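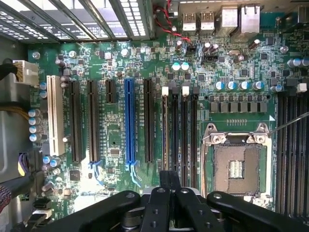 **Denent perception work package: report to Bendley, October 24, 2024**

Slot detection now runs on the wrist camera stream alone. The segmentation model was retrained on 1,072 labelled views, with glare augmentation added – reflections off the board had been the main source of false edges near the CPU socket.

The planner accepts a target pose only after 3 consecutive detections agree. Cable avoidance is still handled by fixed keep-out volumes, and 27 regression cases remain open against it.

Rochelle Calloway will merge the force-limit changes next. Learned cable masks are scheduled for February.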